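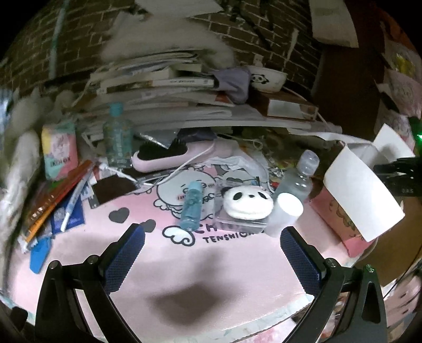 Best way to clear a desk that's half make-up table, half homework spot?

posted by promevport_kit

My desk does two jobs and it's losing at both. I've got a pink cartoon desk mat that I love, and on any given evening it has bottles, tissues, my hairbrush, pens, a charger lead and old wrappers all over it. I tidy it at 11 at night, feel very pleased with myself, and by the next teatime it's back. The desk is only 40 cm deep if you don't count the bit the monitor sits on, so I can't just shove a big set of drawers on it. Any ideas? Also, how do you clean a printed mat without the print coming off?

3 replies

Clolavine

Oh I feel this one! What sorted mine was a tray. Everything that comes in a bottle lives on the tray, and when I need to write I pick the whole lot up and put it on the bed (then it has to go back before I can sleep, which is cheating but it works). Pens go in a mug. Brush goes in a drawer, hair gets everywhere otherwise. And put a little bin right by your chair, mine's an old ice cream tub and the wrappers vanished overnight.

For the mat I use lukewarm water, a tiny squirt of washing-up liquid and a soft cloth. Dab the printed bits, don't scrub, and dry it flat. Try a corner first. I did mine in August and it was dry by bedtime.

Nisance

just throw half of it out. you don't need that many bottles

Lytvynenko

Bit harsh above, but do check for nearly empties, I found four of the same toner in mine! I'd add a sticky clip on the back edge for the charger lead so it stops wandering across everything. Tissues can go on a shelf or the windowsill, the box takes up more room than you think. Oh, and keep nail varnish remover well away from that mat. I lost a very nice cat's face that way.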